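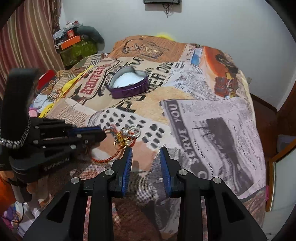 Progress report to the Haworth fund, 16/04/2020

Work under the small-items part of the Drurnora household sorting project has moved from the kitchen to the bedroom. Jewelry was chosen as the first category for the room, ahead of scarves and belts. Items are laid out on the made bed, tipped from whatever they were kept in, and separated before anything is put away. The tangled pile on the collage-print bedspread is typical of the material: silver rings or bangles, gold-colored and yellow pieces, and red and pink strands, with an orange-red twisted cord looping out of it. The open heart-shaped tin farther back on the bed, purple outside and lined in white, is of the type under review as a container for short pieces. Cords and long strands are to be stored apart from it.

Procedure. Tae-yang Geum revised the sorting sheet after comments from the Welville households. Cords are now freed first, then rigid pieces, then chains. Knots that do not open by hand are bagged and labeled - no cutting is allowed without the owner's consent. A patterned bedspread makes thin chains hard to find, and a plain cloth has been added to the supply list.

Supplies. The order placed by Britta Hamann covers 100 zip bags and 16 shallow trays. The bags have been delivered to Ostthorpe. The trays are on back order.

Open points:
Lined tins scuff soft metals less than bare ones, but liners shift when the tin is carried. Fixing method to be decided.
Thandeka Masilela has asked for a separate line for broken items. Added to the sheet, not yet in use.
Room 2 at Ostthorpe is scheduled after the trays arrive.

No change to the budget is requested for this period. The next report is due in August.

Yasaman Bahrami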